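Teaching an arm to load the washing: a talk with the Prokska project lead

From the interview pages of the Carvalho laboratory newsletter, September

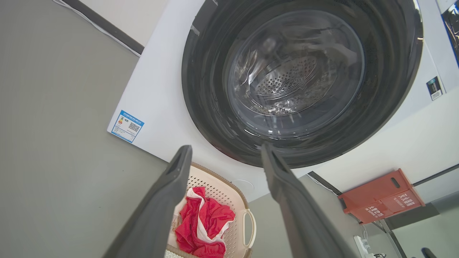
Why a washing machine

The Prokska project has worked on one household job for more than 18 months: taking clothes out of a basket and putting them in a front-loading machine. I met the project lead in the laboratory kitchen, early in the morning, before the first recordings of the day. My first question was why they chose this task, when so many groups prefer to stack blocks or sort cups.

"A cup has one shape," the lead told me. "You learn the shape and you are almost finished. A shirt has a different shape each time you drop it. We wanted a task where the robot cannot remember the answer from yesterday."

The door adds a second difficulty. It is round, the glass is curved, and it shines. The depth sensor on their first arm gave wrong distances on such a surface, and for some weeks the team believed that their control program had an error. "We searched in the wrong place," the lead said. "The program was fine. The arm believed the glass was farther away than it was, so it pushed."

One view, close to the fingers

The group now trains only with the small camera at the wrist. Before, they had also two cameras on stands, and the learned policy used all three. I asked what they gained by removing two of them.

"First, we gained mornings," was the answer. Each time a person touched a stand, the calibration had to be done again. But there was a more important result. With three views, the policy learned where things stood in our room. When the basket was moved by the length of a hand, the success rate fell very much. With the wrist view, the basket can be moved and the arm still finds it, because the fingers and the cloth are always seen together.

The training set is not large. It has 200 demonstrations, all made by people who guide the arm by hand through the full task. The lead repeated several times that the quality of these demonstrations matters more to the group than their number. A person who hesitates above the basket teaches the robot to hesitate there also.

The method, which they call Edow, cuts every demonstration at the moments when the fingers close or open. Each part is then learned with its own goal. If a grasp fails, the robot returns to the start of that part only, and the earlier steps are not repeated. I asked if this idea is new. "The cutting is old," the lead said. "What we added is the rule for going back. It is a small rule — it fits on half a page — but we needed a year to find it."

What the numbers say

In the final test, the arm tried 150 single pieces of cloth. It put 122 of them into the drum without help. The other 28 were failures, and the group has looked at every one of them on video. The most frequent kind was a sleeve or a corner that stayed over the edge of the opening, so the door could not close. The robot did not notice this, as it had already turned its wrist away.

"I don't like to call it a vision problem," the lead said. "The information was available two seconds earlier. We threw it away." The next version will keep a short memory of the last images, and the team is now testing how long this memory should be.

I asked also about thin fabrics, which other groups have reported as difficult. Here the lead was careful. The test had few thin pieces, and the group does not want to make a claim about them yet.

After the paper

The group will share its recordings with Cidach, the partner laboratory, where the same method will be tried on a different arm with wider fingers. The lead expects worse results in the beginning. "If it works only with our fingers, then we have learned something about our fingers," the lead told me, and went to prepare the arm for the first recording.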